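Notebook, Gedine simulation group
October 2024
Entry by D. Frei. Subject: view selection before arm motion, living-room scene

The purpose of this entry is to record the method used for the second evaluation set and the result obtained. The August set used a fixed order of viewpoints. In the present set the planner scores each candidate viewpoint by the amount of unseen floor and table surface it expects to reveal, and the base moves only when the best score exceeds the threshold. Scene, lighting and furniture placement are unchanged between the two sets.

Each episode begins with the arm raised and the base on the open parquet. The target is drawn from the small-object list and the instruction is given as text.

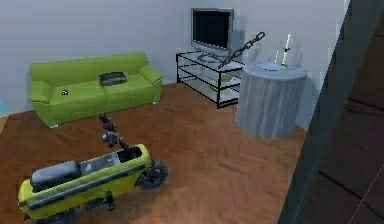
Mobile base with arm raised, facing the sofa and TV stand.

We ran 885 episodes in total, 443 with the scoring planner and the remainder with the fixed order. Median steps to first detection fell from 55 to 4 less than that figure. The gain is modest, and I would not report it without the breakdown by room region. Corners account for most of the remaining failures. When a large surface stands close to the viewpoint, the expected-reveal score stays high after the useful part of the view has been covered, and the planner is slow to leave.
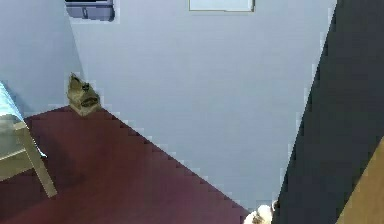
Does the score take account of views already recorded from a neighboring position?
Only through the shared occupancy grid. Two views that overlap on the wall but differ on the floor are treated as separate, and no penalty is applied for the overlap.

M. Santoso has asked that the glass furniture be handled as its own category. The depth channel returns the surface behind a clear shelf in some episodes and the shelf itself in others, so the grid fills unevenly. Thin items - chain links, candle stems, dry twigs - are lost at the current grid size. The draped table gives no such trouble and is a useful reference when checking the grid by eye. 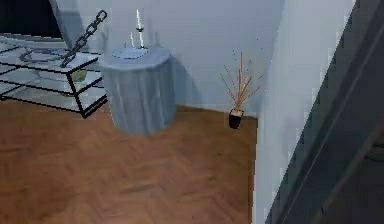

Faizal Raju replied that a finer grid would recover the thin items but would double the scoring time, and he would prefer to mask the glass first and repeat the corner episodes before any change of resolution. I have agreed to this order of work.

Masks for the glass shelves are to be written by V. Catacutan and stored with the Erkcombe scene files. The threshold remains as set until the corner episodes have been repeated.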